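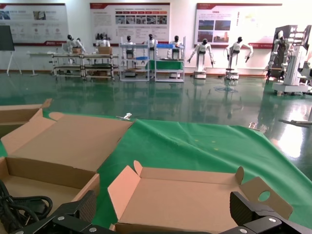
Grundville Handling Group
Minutes of the gripper and wrist camera meeting, 8 Dec 2020

In the chair: Merle Tamihana
Minutes: R. Haskett
Also present: the bench team, both people from purchasing, and Priya from controls, who joined by telephone and whose line was much better than last time
Apologies: Owen (training course)

1. Welcome and minutes of the last meeting

Merle welcomed everyone and thanked them for coming in with so much else going on before the break. She was especially glad to have purchasing with us, as the decision on pads will land on their desk sooner or later and it is a good deal easier to talk it over with a cup of tea than by email. The September minutes were agreed, with one correction: under item 4 the spare controller was lent to the paint shop, not the print shop, and it has come back.

2. Box trials with the two grippers

Most of our time went on this, and rightly so. The bench team took us through the comparison between the Flukus two-finger gripper we have been using all year and the Zirkar one that came on loan. Both have now been through the same set of tasks with open cardboard boxes: closing a flap, lifting an edge, and drawing a box across the cloth towards the arm. Each gripper had 200 attempts, spread over the tasks, and the team deserve a proper thank you for sticking with it to the end, particularly the last batch, which was done after everybody else had gone home.

The general feeling is that the Flukus is the kinder of the pair on thin card. It closes slowly at the end of its travel and leaves hardly a mark. The Zirkar is quicker and holds a heavier box very well, but it creased a fair number of flaps, and once a flap is creased it never quite folds the same way again, so the later attempts on that box are not a fair test. There was a friendly but rather long discussion about whether those attempts should be thrown out. It was agreed to keep them in and mark them, so that anyone reading the sheet can make up their own mind.

Priya asked whether the closing speed on the Zirkar could be turned down in the controller. It can, but the setting goes back to its default whenever the power is cycled, and we were caught out by this at least once. She will write a small start-up script to set it each morning.

Action: Priya to write the script. Bench team to repeat the flap task on the Zirkar at the lower speed, with fresh boxes.

3. Wrist camera

We looked at pictures from the small wrist camera on the screen. Everyone liked being able to see both fingertips and the work between them, and it was pointed out that the low angle makes a standing flap very easy to pick out. The drawback is that it also takes in a great deal of the hall behind the table, and the shine on the floor has upset the automatic exposure on bright mornings. Merle wondered about a screen behind the table. The bench team would sooner try fixing the exposure first, as a screen would be in everybody's way, and this was agreed.

Cable routing came up again, as it does. The team would like a proper clip on the forearm and a shorter lead.

Action: R. Haskett to ask Araújo for a price on shorter leads, and to find out how long they take to arrive.

4. Finger pads

Purchasing had kindly brought the quotation from Araújo for replacement ridged pads, reference 3116. The price is fair for a full box and rather steep for single pairs. There was some doubt about whether the same pad would fit both grippers, as the screw spacing on the Zirkar fingers has only been measured with a ruler. Merle suggested, very sensibly, that somebody find the calipers before we spend any money. In the meantime two pairs will be ordered for the Flukus, which needs them whatever we decide.

Action: Purchasing to order the two pairs. Bench team to measure the Zirkar fingers and let purchasing know.

5. Table covering

A short item. The green cloth is easy on the boxes and gives the camera a good plain colour to work against, but it wrinkles and creeps when a box is pulled over it. Double-sided tape was tried and left a sticky edge. Clamping it under the table was preferred, and it will be pressed before the next set of runs.

6. Any other business

The loan of the Zirkar has been extended at no charge, for which Merle has already written to say thank you.

Please label boxes with the date they were first used. A marker pen now lives in the drawer nearest the door and we would like it to stay there.

7. Next meeting

To be fixed once the repeat flap runs are finished. Merle will send round some dates, and has promised to bring the ginger cake.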